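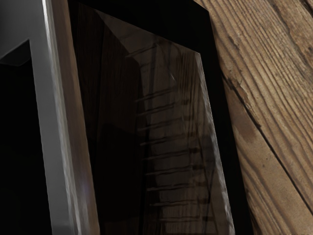 Week 8: Timber surfaces outdoors

Weathering, what it is and what it isnt

Notes only, read with chapter on finishes. Bring questions to the tutorial.

Weathering = slow surface change from sun, rain, wind, dirt. Different from rot (rot is fungus, needs the wood to stay damp right through). Students mix these up every year in the exam. Grey timber can be perfectly sound. Nice looking timber can be rotten underneath the paint.

Main causes

Sunlight first. UV breaks down lignin, the stuff that glues the fibres together. Only goes in a tiny way. Colour shifts first, then surface fibres come loose and rain washes them off.

Then water. Wets, swells, dries, shrinks. Surface moves faster than the core so you get checks (small cracks along the grain). Checks hold more water. And so on.

Mould gives a lot of the grey colour near towns and the coast. Sits on the surface, cleans off, comes back.

End grain

Drinks water far faster than face grain. Seal it before assembly, not after. Most failures in the Pistthorpe decking survey started at the ends of boards or around fixings. 83 decks looked at, 34 had soft end grain under a finish that still looked fine from standing height. Get down and poke it.

Finishes, quick version

Clear film finishes: look great for one summer. UV goes straight through, wood under the film breaks down, film peels. Hard to fix, have to strip the lot.

Penetrating oils: no film so no peeling. Recoat often. Pigmented ones last longer than clear.

Semi-transparent stains: middle ground, good on rough sawn boards.

Paint: best protection if the prep is good. Prime the back and ends as well as the face. Dark colours get hotter, so more movement and more cracking at joints.

Nothing at all: fine for durable species if the client will live with grey. Ask them in writing.

The Charvát test fence

We use this one as the running case study. Same species, same batch, boards facing north and south. Remember north is the sunny side here, overseas textbooks have it the other way round. North boards greyed first and checked deeper. South boards stayed darker, more mould, fewer checks. Jotico oil on half of each side, Damer stain on the other half. Results table is on the course page, dont copy it into your report, talk about it.

For the report

600 words. One outdoor timber surface you can get to easily. Say which way it faces, what finish (if any), where the water sits. Look at ends, fixings, any spot where two boards touch. Draw a section through one joint. Hand sketch is fine as long as I can read the labels.

Due start of November, before 5 pm, through the usual link. Late ones lose marks per the unit outline.

Next week: metal fixings and tannin staining. Read the handout on galvanised vs stainless beforehand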